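**Lambrakis brings two-arm packing stations to its Futley site**

FUTLEY, August — Lambrakis, which packs mixed snack orders for offices and schools, is putting robotic arms to work on its small-order line in Futley. The stations were set up with Trotevwood, an automation firm, and run on its Pinix software.

Each station has 2 arms mounted side by side at a table. They pick up bags and small boxes and place them in a basket, which a packer then checks against the order slip and closes. Until now packers did every step by hand, and on a full shift one person could reach across the table thousands of times.
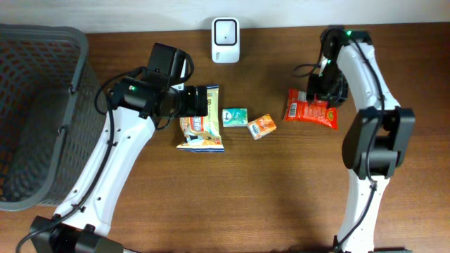

The Futley line handles 556 different products. Pinix has been trained on 184 of them so far, mostly bagged chips, crackers and boxed sweets. Anything it doesn't know goes to a hand-packing table, as do crushed bags and torn boxes.

No jobs are being cut. The site employs 70 people, and packers who move to the new stations keep their pay grade and shift pattern. Their work shifts toward checking orders, refilling the tables and clearing stops. Training takes place during paid hours.

"My shoulders were sore by lunch most days," said Evdokia Kontogiannis, a shift lead at Futley. "Now I spend more of the morning checking orders and sorting out the odd ones. The arms are slower than a good packer on soft bags, and we told Trotevwood that. They're still working on it."

Staff can pause a station at any time and log the reason on a screen beside the table. Trotevwood reviews the logs with the shift leads and adjusts the grip settings — soft bags are first on the list.

Media questions can be sent to the Lambrakis press desk at the Futley office.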